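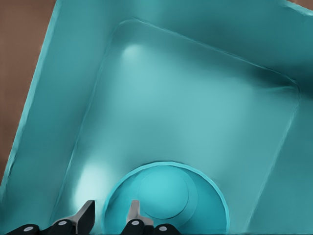 Posted in October by the author of the Karpenko visitor notes

The open day at Alham started at 9 in the morning, and I was there early, as I always am. I wanted to find one answer for myself: can a machine do the dishes yet? I do not mean a dishwasher. I mean to take a cup from where somebody left it and bring it to the sink.

First we were in the simulation room. The kitchen there exists only in the computer, and a gripper with two fingers practices in it. The sink is teal and very shiny, with a round drain, and I must say it is cleaner than mine. Our guide explained that the program, which they call Julodon, can repeat one chore 500 times in a night - no water, no broken cups.

Then came the cup. It is also teal, and it was lying on its side on a plain brown surface, with one finger at the inside of the rim and the other one outside. I pick up a cup like this myself when my hands are full, so I felt some sympathy. 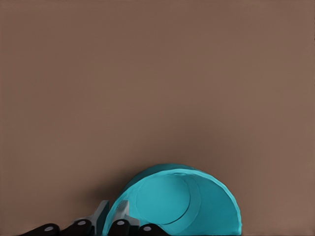

Wollis, standing next to me, remarked that a cup is the easy part, and that a greasy pan with a spoon stuck to it would be a better test. The guide agreed and said that soft and sticky things are still very difficult for them, also in simulation.

After the coffee break there were 20 minutes for questions. I asked when such a gripper could work in a real kitchen. I did not get a year, but I got a fair reply: single chores first, in a shop or a canteen, where everything has its place. A home is harder, they said, because every family leaves its cups somewhere else.

The visit is free, and the group is limited to 30 persons. Please bring a warm jacket - the simulation room is kept quite cold for the computers.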